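Who sorts the bowls now

At Huven, the catering firm where I run the dish room, two robot arms now practice on a table with bowls of different colors. Management calls it a trial. The crew calls it the July problem, the month our contracts come up.
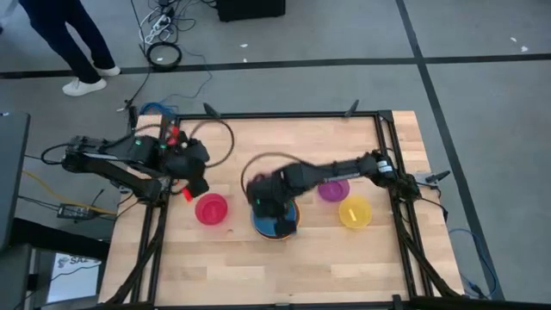 What the crew should ask for

Stacking dishes is dull work, and I won't defend it. I will defend the 5 people paid to do it. Magdalini Raptis wants retraining on paid hours. 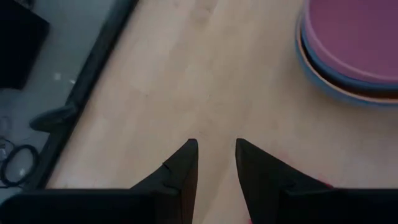 I think she is right, and I would put it in writing before the contracts are signed.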